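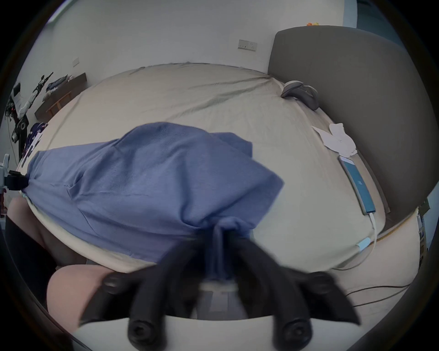 Norard Ballot Register, 2018 edition

A record-keeping pack for union branches running industrial action ballots. Supplied by Fadcombe as a bound register with matching spreadsheet files.

Contents
- Register of members entitled to vote, 366 numbered pages

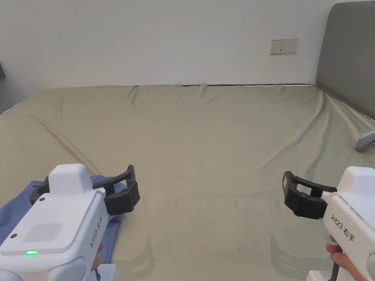

- Notice templates, 4 types, with space for the employer's address
- Picket rota sheets and a hardship payment log

Use
Enter workplace, grade and membership number for each voter. Corrections are ruled through and initialled - entries must not be erased. The spreadsheet files use the same column order as the register, so a branch can keep either or both. 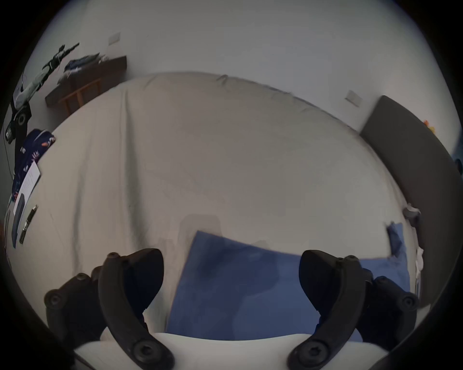 Turnout is entered by workplace and carried forward to the totals page. The Pellach binder fits all sheets. The Aranda binder does not fit the rota sheets.

Template wording revised by Begoñe Ortuño, 22/04/2024. Next revision due in September. Bulk orders: Folasade Ugwu, Fadcombe.

Shares: 4 | Comments: 0
This site uses cookies. Accept | Manage settings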